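**Vatelano brings small-item drawer storage to rental apartments in Kurnden**

KURNDEN, January. Vatelano, a home storage company based in Kurnden, will start selling its Obura line of small drawer units to renters this month. The units are meant for entryways, hall closets and other spots where umbrellas, gloves, keys and chargers tend to pile up.

Obura units come in solid colors and in mixed sets, so a household can give each person or each kind of item its own color. Every drawer has a loop handle on the front. The units need no wall mounting, and customers do not have to drill or use adhesive strips, which many leases in the city do not allow.

The company tested the line last year in 237 apartments. Residents were given one or more units and asked to use them any way they liked for 45 days. Umbrellas were the item people most often mentioned when they wrote back. Many said they had been keeping them on the floor by the door or hanging them from a doorknob, and that a folding umbrella took up less room in a drawer than they had expected.

"We started out thinking about mail and keys," said Arnout Hendriks, who runs product planning at Vatelano. "Then the notes came in and a lot of them were about umbrellas and dog leashes. We changed the drawer depth twice after that."

The final depth fits a folding umbrella lying flat. Full-length umbrellas will not fit, and Vatelano says it has no plans for a taller version this year. Wet umbrellas should be left open to dry before they are put away.

Teal and yellow are the first two colors to reach stores. They can be bought separately or together, and the black handles are the same on both.

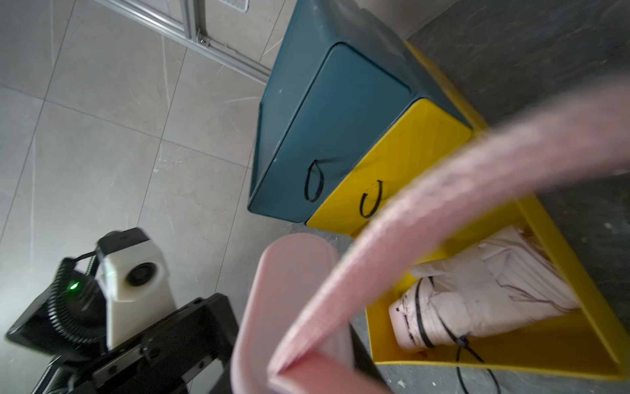
Orders placed through the Vatelano website ship in 27 colors and color pairs, though some pairs will have a longer wait at first. Stores will carry a smaller choice. Replacement drawers and handles will be sold on their own through Kandeo, the company's parts and repair service, so a cracked drawer does not mean buying a whole new unit.

Each unit comes with a 2-year warranty that covers the drawers, the handles and the cabinet. Customers who took part in the apartment test may keep their units, and the warranty on those starts from the first day of retail sales.

Store hours and a list of colors in stock are posted on the Vatelano website. Press requests for samples can be sent to the Kurnden office, to the attention of Arnout Hendriks.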